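Spent part of September working through the cup station at the Rillari counter. Notes for anyone else running a small drinks setup. Thread.

Lids are the problem. Cups nest and stay put. Lids only nest if every one faces the same way and the tabs line up. Get one out of rotation and the stack leans, then it slides.

We buy from Vitaseck in cartons of 2,000. The sleeves are fine until you open them. After that you have a loose column with no side support and a raised rim that catches on everything.

What I do now: open the sleeve flat on the counter, break it into short stacks, square each one with both hands before it goes anywhere near the organizer. Hold by the rims. Don't press on the center.

Squaring means rotating until the sip holes line up, then a light tap on the counter. If the edges still look stepped after 2 taps, split the stack and find the one that's turned.

Don't fill a slot to the top. Leave a gap of 3 lids. A packed slot makes people pull from the middle, and the ones above come out with it.

Organizer goes in the corner, against the back wall. We had it on the open end of the counter at Eshun and it walked forward every time somebody grabbed a cup. Two walls fix that without adhesive pads.

Tall cup stacks in the rear row, lids in the front. The reverse looks tidier from a distance and is worse in every other respect. You end up reaching over cups to get at lids and knocking both.

Diameter: check it before you reorder. Hustar and Vitaseck both list a 90 mm hot lid and ours did not swap. Close enough to sit on the cup, loose enough to lift off when you squeeze. Test with water.

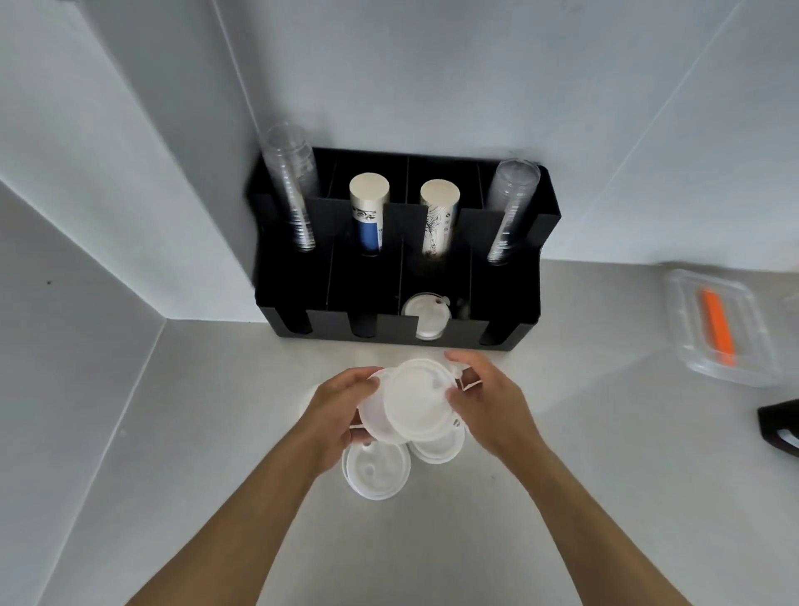 Restock before the slot is empty, and put the older lids back on top of the new ones. Otherwise the bottom of the column stays there for months and picks up dust along the rim — wipe the slot out while you have it clear.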